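The Long Road to a Tidy Kitchen Drawer

Robots can weld a car door in their sleep. Can one put your things away yet?

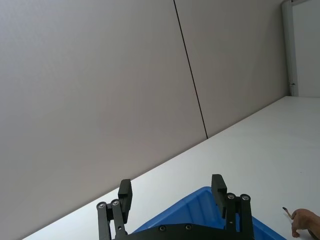
A gripper's view of the job: open fingers, a blue bin and a hand at the right edge of the table.

Ask Uchenna Olatunji what she wants from a household robot and she doesn't mention dinner or windows. She wants it to clear a table. Everything off, everything in the right bin, and no calls for help halfway through.

It sounds like a small wish. I spent a day in March at Rerimari, the workshop where Olatunji and her colleagues train robot arms on household chores, and I came away thinking it might be one of the best problems anybody is working on!

Think about what your own hand does when you pick up a pencil. You slide it to the table's edge, or press one end so the other tips up, or just pinch and trust your skin to tell you when you've got it. A gripper with two fingers has to do the same job with far less feeling. Aim a hair too high and it closes on air. Too low and it jams into the tabletop.

"Thin stuff is the worst," says Taner Bayram, who has been teaching arms to sort desk clutter for 3 years. "Give me a mug any day. A mug wants to be picked up."

The team keeps score, and the scores are a delight if you like watching something learn. On the first morning of the current project, the arm they call Flikska put away 5 objects out of 51. By my visit it was clearing most of the mugs, sponges and toy blocks without fuss, and I caught myself cheering out loud when it got a wooden spoon on the second try. (Bayram cheered too, so I felt less silly.)

Spoons that overlap are another matter. So are receipts, plastic bags and anything shiny. A sock took Flikska 17 attempts while I watched, and on the last one it dropped the sock beside the bin and rolled on to the next item, perfectly content.

Shop floors are further along. Suleiman Ogundipe runs packing at Ugwu, a small parts supplier, where an arm has been filling boxes since last spring. His parts come in known shapes and arrive at the same spot. "At home you've got a kid who moves the bin," he says. "My line doesn't have a kid."

So can a machine do your chores? Some of them, slowly, on a good table with decent light. Laundry is a way off, and I wouldn't let one near my glassware. But the spoon went in the bin, and a year ago, Olatunji tells me, it would have gone on the floor. She has already picked the next challenge for Flikska, a junk drawer from her own kitchen, rubber bands and all.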